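**Ticket 2329: bib aprons, neck snaps pulling out**
Opened by: Kazimiera Sobczak, Saltwood kitchen supply desk
Status: open, waiting on Fenov

Customer is Jasińska (the fish place, two sites). Ordered 100 of the heavy vinyl bib aprons, green, long length. Says the snap at the neck strap tears out of the vinyl after a couple weeks on the dish line. Wants replacements or money back. Not happy on the phone.

Asked for:
- lot number off the inside label
- how they wash them
- how they hang them

**KS, 9:40** Lot is 852. Same lot on every apron they checked. They hose down, then hang by the neck strap on a hook, still dripping. Not machine washed, she was very firm on that.

**KS, 10:15** Pulled six from our own shelf, lot 852. Snapped and unsnapped each one 20 times. Two of them, the back half of the snap turns freely with a fingernail. The other four feel ok. Older lot, tried three, all tight.

**Yakubu Igwe, 11:05** Check the patch behind the snap. Older ones have a second layer of vinyl under there, stitched in a square. If its missing the snap only has the one thickness to bite on.

**KS, 11:20** Patch is there on all six. But on the two bad ones it sits too low, the snap goes through right at the top edge of it. Half on, half off. Sent measurements to Fenov, asked for Jonas Egger.

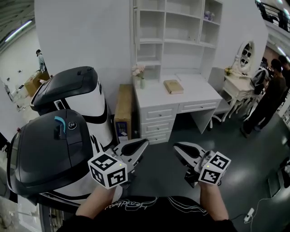

**KS, 1:30** Jonas called back. They changed the cutting template for the strap in December, patch position was supposed to stay the same. He's checking with the plant in Plonau. 1000 aprons in the lot. We took 300, rest went to other dealers.

**YI, 1:50** Put a hold on what we have. Don't ship any more green long untill we hear. The white ones are a diffrent lot, those can go.

**KS, 2:10** Hold is on. Two open orders affected, emailed both. One is fine with the cross-back style instead, no neck snap on that one, same vinyl.

Workaround for Jasińska for now:
1. Don't hang by the neck strap. Fold over a rail, or use the waist loops.
2. Undo the snap with a thumb behind it, don't yank the strap.
3. If the snap is already loose, stop using that apron. Tape won't hold once it's greasy.

**Ilgın Yazıcı, 2:45** Talked to the customer, ok with the above for a few days. Count of bad ones so far is 14. She'll put them in a box for us, driver can collect with the next glove delivery. No return form needed, I'll do it this end.

**KS, 3:30** Fenov will replace all 100, older template. No ship date yet. Asked if they want our held stock back or just the bad ones, no answer on that.

**Next:** KS to chase ship date tomorrow morning. IY to credit the 14 now. Leave ticket open.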